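Why I've stopped trusting the date on my own photos

I have a folder on my computer called Boltcombe. There are 1332 pictures in it, taken over the best part of a wet holiday, and according to the files themselves every single one was shot at night. The beach, the ice cream queue, my nephew squinting into the sun with a bucket on his head – all of it, apparently, well after midnight.

I know what went wrong, of course. I'd set the camera clock for a trip abroad and then forgotten to set it back, and on top of that I'd got the twelve-hour thing the wrong way round. Two small mistakes, and the whole album is off by a chunk of a day. What bothers me is how sure of itself the software is. I open a picture in Ollix, which is what I use for sorting, and there in the side panel it says 02:41:17. Down to the second! It doesn't say "the camera thought it was". It just tells you, in the same neat grey type it uses for the shutter speed, and the shutter speed is right.

I think we ought to be a good deal more suspicious of these things than we are. People say "check the metadata" as if that settled it. I've seen it in arguments on local history groups, on bird forums, on the sort of page where someone wants to prove their cat is older than somebody else's cat. Out comes the capture date and everyone goes quiet. But that date is only as good as the person who last poked about in the camera menu, and in my house that person is me, usually without my glasses.

Hermine Lanz, who I swap prints with, takes the opposite view and we've been having this out by email since April. She says a wrong clock is still useful as long as it's wrong by the same amount all the way through, because you can shift the lot in one go. Fair enough, and I did just that with Boltcombe in the end. But you have to know it's wrong, and you have to know by how much. I only managed it because one of the pictures had the church clock in it. Take that one away and I'd have been guessing by shadows.

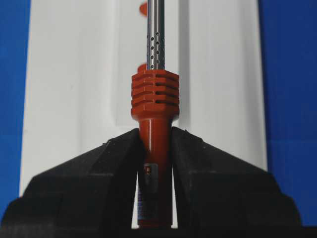
Phones were supposed to fix all this. They get the time from the network, they get the place from the satellites, and mostly they're very good. Then you send the picture to your sister, she sends it back, and half of it has gone. The messaging app has stripped out the lot and stuck on the date it was saved. I tested this with a picture of my own, and the copy that came back to me carried no camera, no lens, no place and a date that was wrong by 11 days. It looked exactly the same on the screen. If you'd only ever had the second copy you would never have known there was anything missing.

And don't get me started on scans. (All right, I'll start.) My father's slides from Troncoso were done by a shop in Brutness, and a lovely job they made of them, but every slide is filed under the day it went through the scanner. So in my timeline he turns up, a young man in enormous trousers, a few pictures after my new boiler. The information I want is on the cardboard mounts, in biro, and I've had to type it in by hand. It takes around two minutes a slide if I can read his writing and a lot longer if I can't.

So what would I like? First of all, I'd like the software to tell me where a date came from. Camera clock, phone network, file system, typed in by a tired person at the kitchen table – those are four very different things, and yet they all end up in the same little box. The box could have a label. It could even have a question mark! I'd be perfectly happy with "some time that summer" as an entry, too, but Ollix won't take it. It insists on a full date, so I have to pick a day out of thin air, and then the thin air gets sorted and searched and handed on as fact.

Hermine says I'm asking for a library catalogue when all most people want is to find the one with the dog. Maybe so. I still think that whoever ends up with these folders after me deserves to know which dates I knew and which I made up.

In the meantime I've gone back to a notebook. Date, place, who was there, what the weather was doing. I take a photo of the page at the end of each outing, so it sits in the folder with everything else, and the camera clock is now set to the kitchen radio. Hermine wants me to use a spreadsheet. We haven't settled that one yet.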